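About Zemum

Zemum makes hand-held grippers and rents them out with the software to go with them. We started in Ernbridge with 2 people and one workbench, and we now have 207 kits out with customers.

Our main product is the Drosorora kit. It comes with a two-finger gripper, a charger and a hard case. Most customers use it to record household jobs — folding laundry, making beds, clearing tables.

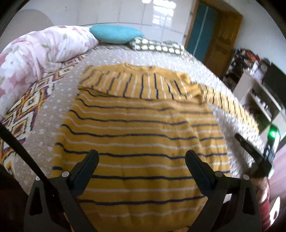
Rentals run by the month, and spare fingers ship from our Leclerc warehouse. Repairs are done in Ernbridge.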